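Custness Rink Scoreboard Controller
Section 4: Setting up a match

Read Section 3 (Connecting the display) before starting. The controller must be paired with at least one display, and the display must show four dashes.

4.1 Entering the match details

1. Turn the key switch to SET. The clock will not run in this position.
2. Press MATCH, then NEW. Any match held in memory is cleared when NEW is pressed a second time.
3. Choose the home team from the stored list, or press EDIT to type a name. Names may be up to 9 characters long. Longer names are cut at the ninth character and do not scroll.
4. Repeat for the away team.
5. Enter the match number from the league sheet. The controller accepts any number from 1 to 897.
6. Press SAVE. The lamp beside the key switch turns green.

Note: Accented letters, as in Jurić, are stored correctly but appear without the accent on Arkel displays with the older character set.

4.2 Setting the periods

1. Press CLOCK, then PERIOD.
2. Set the number of periods. The factory setting is three.
3. Set the length of each period in minutes and seconds.
4. Set the interval. If the interval is left at zero, the next period must be started by hand.
5. Set the overtime length, or choose OFF.
6. Press SAVE.

The clock counts down in all modes except WARM-UP. Tenths of a second are shown during the last minute of each period. To turn tenths off, see 7.2.

Caution: Do not change the period length while the clock is running. The controller takes the new length from the next stoppage, and penalty times already entered will no longer match the game clock.

4.3 Penalties

1. Stop the clock.
2. Press PEN on the side of the keypad that matches the penalised team.
3. Enter the player's shirt number and press ENTER.
4. Choose MINOR, DOUBLE, MAJOR or MISC.
5. Press ENTER again. The penalty starts with the clock.

Two penalties per team are displayed at once. Further penalties wait in the queue in the order they were entered. To end a penalty early after a goal, highlight it and hold CLEAR until the line goes blank.

Note: A wrong shirt number can be corrected without stopping the penalty. Highlight the line, press EDIT and enter the new number.
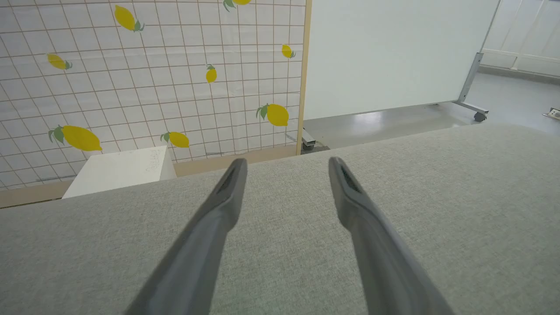

4.4 Horn test

1. Check that no one is standing next to the horn.
2. Turn the key switch to TEST.
3. Press HORN once. The horn sounds for as long as the button is held, up to its limit.
4. Turn the key switch back to SET.

If the horn does not sound, check fuse F2 and the horn lead. If the fuse is sound, enter service code 52 and note the reply on the keypad display before contacting the Ornedthorpe service desk.

4.5 Power loss

The controller keeps the score, the clock and all penalties for 90 minutes without mains power. When power returns, the clock stays stopped and HOLD flashes. Compare the displayed time with the timekeeper's record, correct it if needed, and press RESUME.

Go to Section 5 for shots on goal and time-outs.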